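Last updated in November

Ilse had given me one job — get the equipment budget under 2000 by lunch — and I'd been staring at the Dreßler quote so long my tea had a skin on it. One arm, one gripper, 22 spare finger pads. Who needs 22 finger pads?

"You will," said Osaze, not looking up from his sandwich.

I cut the pads to six. I cut the Nulum service plan (sorry, Nulum). I even cut the good chairs, which hurt. Then I remembered I'd left out everything the arm was supposed to practise on! Bowls, bottles, cleaner, a colour chart, the lot.

"Put it under groceries," Osaze said.

"We don't have groceries."

"Then put it under Ilse."

So I did, and at 11:58 I hit send and went to hide at the bench.

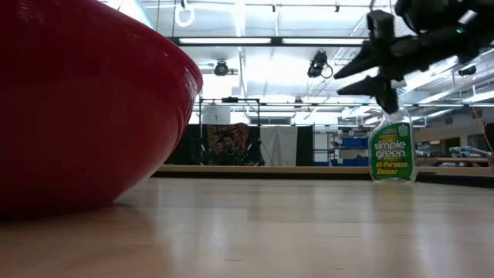 She found me by half past twelve, of course, holding the printout and a red pen — and she'd put the finger pads back in.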